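Week 3: Simultaneous contrast, or why colors won't sit still

Welcome back! Last week we mixed paint. This week we stop mixing and start looking, and for me it's the best part of the whole course.

Every color you see is judged against whatever sits next to it. Put a middle gray chip on black paper and it looks pale. Move the same chip to white paper and it goes dark right in front of you, and knowing the trick doesn't stop it one bit. The same thing happens with hue: gray on a red ground drifts toward green, and gray on a blue ground picks up a warm, sandy cast.

Three things can shift. Lightness shifts most easily, then hue, then strength (how vivid a color seems). A neutral ground pushes hue the least, so start there when you want to get to know a color before you put it to work. Orange-red, sky blue and lavender against dark gray are a lovely case - the lavender leans on its neighbors far more than the orange-red does.
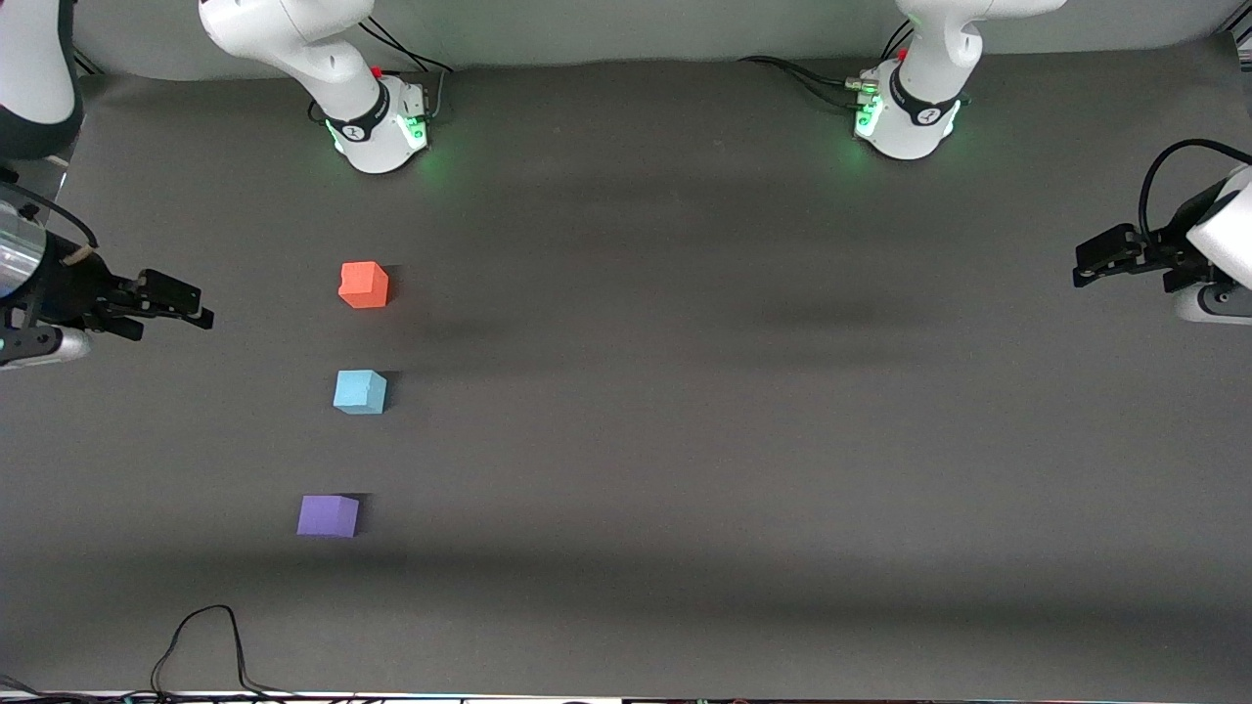 Jozefína Procházka wrote in the margin of the May handout that she would test lavender on yellow before anything else, as yellow pulls it so hard toward violet that even a beginner gets the point in a second. Good advice, and I've added it to the exercise.

Edges matter too. The effect is strongest where two colors touch, and it weakens as the gap between them grows. Weavers know this well. In the Plasov blanket patterns a thin dark line runs between the stripes, and each stripe holds its own color beautifully. Take the line out and the whole thing starts to hum!

Exercise for next time

Cut 40 small squares from the Saha paper pack, all the same gray. Paste them on as many different grounds as you can find, in pairs, and write down what each square seems to do. Work in daylight if possible. Then try the lavender on yellow.

Now the hard one: find two different grays that look the same once each is on its own ground. Expect to throw away a lot of paper - I went through nearly 60 pieces my first time and loved it.

Reading: Plarkenance course reader, the section starting on page 236. Skip the part on printing inks for now.

Bring scissors and a glue stick.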